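Ticket 323: Birnard wardrobe doors dropping and rubbing at the base
Opened by: Thérèse Cloutier, Batstead workshop

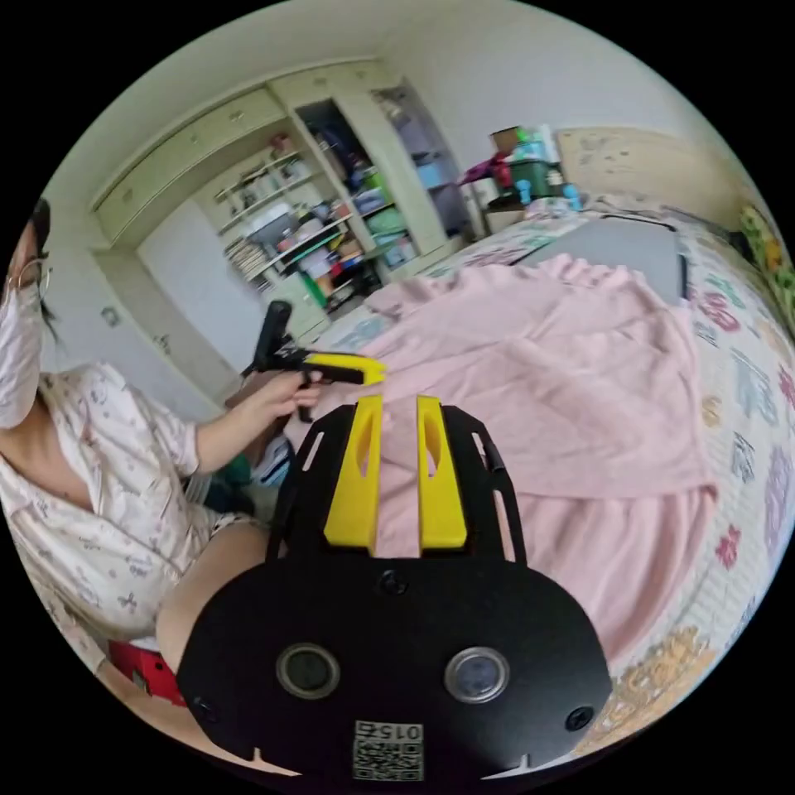
What the client reported

Lovely people, the Siu family, and very patient with us. Their built-in wardrobe went in back in September, and by Tuesday morning the left-hand door was catching on the plinth every time it was opened. The right one still closes nicely but sits a touch proud at the top.

What we've tried so far

Started with the easy stuff (always worth a go!) and wound the hinge screws back to centre, then lifted the door 2 mm. It looked beautiful until mid-afternoon, when it had settled right back to where it was.

Swapped the top two hinges for new ones from the Mevavbridge order. Same result, I'm sorry to say, so I'm fairly confident the hinges were never the trouble.

Put the long level on the carcass and found it leaning forward 11 mm over its full height. The floor falls away towards the window, and the front levelling feet had been wound in almost all the way.

Where we're at

Feet wound out, carcass packed and fixed back to the studs with 49 mm screws. Both doors rehung and swinging freely when I left. I've asked the family to open and close them as they normally would for some 20 days, then give me a ring.

Still to do

Touch up the grey paint on the plinth where it was rubbed. Colour match is on the Batstead job card, second page. Please leave this ticket open until I've heard back from them.

Thérèse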